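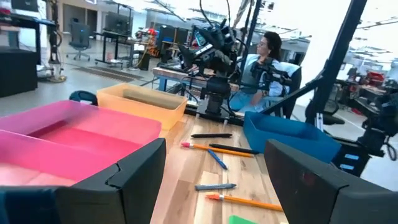
Open Day at the Dratell Lab: Frequently Asked Questions

We receive many letters before the open day and most of them ask the same things, so I have collected the answers on one page. Last update: May 20, 2022. Liette Morin, visits and demonstrations

What will I see at the sorting table?

Robot arms working with ordinary objects. On the wooden table we use pencils, pens and markers, and plastic bins in pink, yellow-orange and blue. The task is to pick up one writing tool from the table and put it in a bin. It sounds very simple. Please stay and watch several turns before you decide if it is simple, especially when a pen lies across a pencil.

Why pencils and pens, and not something more impressive?

Visitors ask this every year. A pencil is thin, it rolls, and it lies flat on the table, so the fingers must come down very near to the wood without pushing on it. Everybody also knows how a pencil should be held, therefore everybody can judge the robot. In October we showed metal parts from a pump and people were polite but they left quickly.

Is the robot working alone?

It depends on the part of the program. In the first part, an operator guides the movements. In the second part, the arm works from the program Prerolero, which was developed in our lab, and the operator only watches and can stop it. The presenter will always tell you which part you are looking at. If you came in late, please ask.

Does it make mistakes?

Yes. It drops things, and sometimes it closes the fingers on air. We do not hide this and we do not start the demonstration again from the beginning when it happens. Last October one marker rolled off the table and a boy from the first row brought it back to us, for which we thank him again.

How long is a demonstration?

17 minutes, and after it there is time for your questions. Between two groups we put the objects back on the table by hand, so a short waiting is normal.

Do I need a ticket?

The visit is free but you must register, also for small children. One registration can contain up to 17 persons. Schools with larger classes are asked to write to us and we will make two groups. The hall has 900 square meters, but the space for visitors is much smaller than this number suggests, and we cannot let in persons who are not on the list.

May I touch the robot?

No, and please do not lean on the tables or reach over them. Many cables are hanging from the arms and they must stay free. At the Motaung table near the entrance there is a gripper without power, which you may hold, open and close with your hands as long as you wish.

May I try to control an arm?

Yes, in the second half of the visit, on the arm called Zonden. The minimum height is 1440 millimeters, because the handles cannot be put lower. (I am sorry for the strange number. It was measured by an engineer.) Smaller visitors can give the commands by voice to a parent, and this works surprisingly well.

Will the people in the lab be working during my visit?

Yes. The open day takes place in the normal lab, and colleagues will be at their desks and benches. You may greet them, but please give your questions to the presenter first.

Can I take photos?

You can photograph the tables and the robots, without flash. Please ask a person before you photograph him or her. The daylight from the big windows is strong, and pictures taken against it come out rather pale. It is better to stand with your back to the windows.

Is the lab accessible with a wheelchair?

The hall is on the ground floor and the floor is concrete, without steps. There are floor mats in the desk area, but the visitor path does not go over them. Write to us if you need a place in the first row.

In which language is the presentation?

In English. Two of our presenters also speak French, and it is possible to ask for one of them in the registration form, in the field "Remarks".

I bring my own pen. Can the robot sort it?

Gladly, if it has a cap and you are not too attached to it. Give it to the presenter before the start. You will get it back at the end from one of the bins.

My question is not here.

Please write to the visits desk with the words "open day" in the subject line. I answer every letter myself, usually in two working days.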